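Faustino Villaseñor
30th September

Print | E-mail

Long one tonight, friends, so get your coffee. I've been thinking about my grandmother's mending basket and how she kept a pair of work pants going for years.
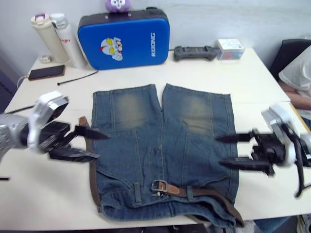
Ochoa Mending Club

Her first rule was to patch a thin spot before it turns into a hole. Hold the denim up to a window, and if you can see light through the weave, it's time (I still do this in the kitchen, and my wife still laughs).

She also wore her jeans many times between washes, then turned them inside out and used cold water. 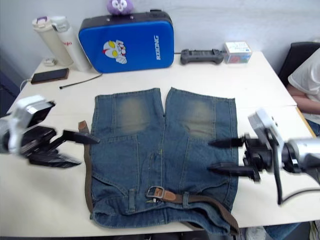
And she never once used the dryer! Everything went on the line, even in January, and came in stiff as a board.

For thread, I like the heavy cotton from Prendell, color 421. It's a touch darker than I'd choose, but it softens up nicely. 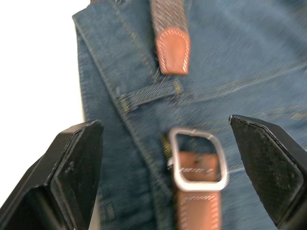 Anyway, bring whatever has been sitting in your closet to the next meeting. We have 4 machines and plenty of needles, and I'll be happy to sit with you if you've never sewn a stitch.

Contact the club | © Ochoa Mending Club | Back to top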